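3.2 Data collection

Grasp attempts were gathered on the Parngate cell over 18 sessions. Each session began with a fresh mix of items placed in the bin by hand. The arm then ran without help until the bin was cleared or five attempts in a row had failed. We logged 1,834 attempts and held out 1,000 of them for testing. Soft items were kept in every mix, as the earlier Sirnudine set had few of them. The bin stayed clamped to the table, and its position was checked against tape marks before each session.
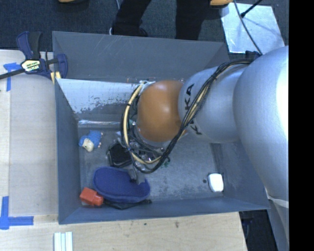 Figure 5. The arm reaching into the bin, with soft and rigid items on the bin floor.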